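Stop Selling Me Laundry Detergent by the Load

The box in my laundry room says it is good for 40 loads. I have never gotten 40 loads out of a box that says 40 loads, and I doubt many people have. I want to argue that the load is a bad unit, that it should come off the front of the package, and that we would all spend less on soap if detergent were sold the way flour is, by weight, with the price per pound in large type.

I started thinking about this in July, when my washer began leaving a gray film on dark shirts. I called for a repair and got Stellan Ekström, who works on machines in our part of town. He took the dispenser drawer out, looked at it, and asked how much powder I was using. I said a scoop. He asked what size of scoop. I did not have an answer. The scoop was the one that came in a box of Sandberg several years ago, and I had kept using it with every brand since.

He told me to cut the amount in half and call him in a month if the film was still there. I did not have to call.

What a load means

A load is whatever the company decides it is. On one package it is a small basket of lightly soiled clothes in soft water. On another it is a medium one. The definition is usually on the back in small print, and the number it produces goes on the front in large print. Two boxes on the same shelf can both promise 40 loads and hold different amounts of powder, and a shopper who compares the two numbers has learned very little.

Then there is the scoop. Most of the ones I have owned had lines molded inside, white on white, which are hard to read under a laundry room bulb. The top line was always well below the rim. People fill a scoop to the rim. It is what a scoop is for, and we do the same with coffee and rice. A company that wanted us to use less would make the scoop smaller.

My neighbor Leif Lindqvist disagrees with me on this. He thinks grown people can read a line, and that anyone who wastes soap has only himself to blame. He has a point about the reading. But if most customers use a product wrong in the same direction, and that direction sells more of the product, I think the company has some duty to fix it.

Powder makes this easier to see than liquid does. You can weigh it, and when you spill it you know that you did.

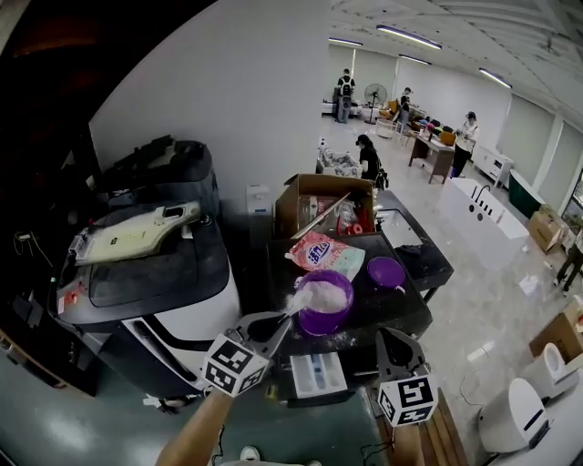 What I do now

I bought a cheap kitchen scale and keep it on the shelf over the washer. I weighed one level scoop, worked out how much I wanted for a normal wash, and drew a line on the outside of the scoop with a black marker. The whole job took 8 minutes. I have not used the scale for laundry since, except when I change brands, as powders differ in how much they weigh for the same volume.

I also stopped buying the large box of Brereo. It was on sale most weeks and looked like a bargain per load. Per pound it cost more than the plain bag of Resero at the same store. I am not saying Resero is the better soap. My shirts look the same with either one. I am saying the shelf tag led me to the wrong box for years.

There are fair objections. Some detergents are stronger than others, so a pound of one does not do the same work as a pound of another. A price per pound would make a concentrated product look expensive, and the people who make concentrated products would be right to complain. My answer is to print both: the weight and price on the front, and next to them the recommended amount in ounces for a full washer, with hard water and soft water listed separately. Shoppers can do the division or leave it alone.

Another objection is that the sums are small. They are, for one household in one month. But soap is something people buy all their lives, and the ones who watch prices most closely are the ones a bad unit hurts most. Too much detergent also means extra rinsing, and in my case it meant paying for a service call.

I wrote to two of the companies and asked how they define a load. One sent a coupon. The other sent a polite letter saying that results vary. I used the coupon on Sunday, and the new box says 40 loads too.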